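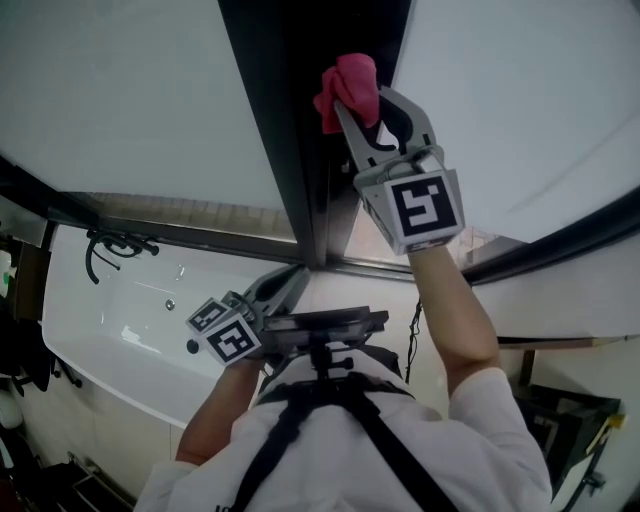 Minutes, Rebane Ward Election Night Planning Meeting, 30th September

I'm Siiri Ots and I took the notes again, so blame me for the spelling. Five of us made it, plus Edix, who joined by phone and kept dropping out (sorry, Edix, I think I got most of it).

Last minutes
Approved, with one fix. I wrote that the March primary had 3,963 ballots cast in the ward. That's the number of registered voters. Ballots cast was 2,019. My mistake!

Polling places
We have three this time: the library, the Jundutell school gym and the old fire hall. The county still hasn't sent us the final list of poll workers. I'll call the clerk's office again and be a pest about it.

Poll watchers
This took up most of the evening. Onine wants two people per site all day long, and I said we'd be lucky to get two for the last few hours. We went back and forth on it and settled on one person in the morning and two from four o'clock until closing. Everybody has to carry the county letter, and please don't stand behind the check-in table like last time.

Reporting results
Watchers text me the totals once the tape is posted on the door. Photos are better than typed numbers. We won't put anything online, or call any race, until all three sites are in. Edix agreed to this twice, once before the line went dead and once after.

Rides to the polls
Four drivers so far, and we could really use a van. Onine will ask her cousin.

Next meeting
Same place, one week before the vote. Bring your own coffee, the machine is still broken.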